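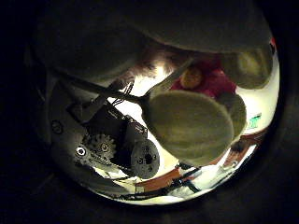
Cabling should be dealt with before any more furniture is bought, Shazia Mohmand wrote in response to the previous report, and the order of work for the Plalton room was changed accordingly. Progress to July 19, 2020 is set out below.

Furniture. The pale beige table and the brown wooden cabinet are both in use. The cabinet remains the main storage unit, although its top continues to collect items that belong elsewhere. A small bouquet in pink and lilac was approved as table dressing and charged to consumables. Black office chairs have been retained from the old room; replacement was costed and deferred.

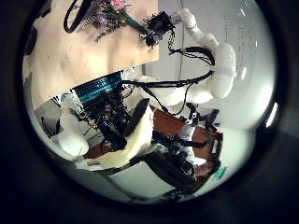
Delivery of the remaining shelving from Revby has moved to the end of July. The delay does not affect the total cost, but it does mean that loose equipment stays at floor and cabinet level for now.

Cabling. Of the 128 cable runs listed in the original survey, five are still unlabelled. Hanging cables have been given priority over those lying on the floor – Tariq Paracha will supply a revised routing plan for the desk area.
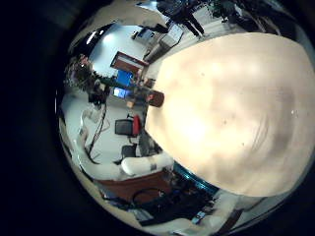 Walls and display. The red-framed board keeps its position above the monitors. Moving it would require two new fixings and repainting, and Asif Bajwa has withdrawn the request.

Budget. $387 remains uncommitted. Approval is sought to spend it on cable trunking and labels, with any balance carried forward to the shelving line. A reply before the Revby delivery would be appreciated.

Arsalan Kazmi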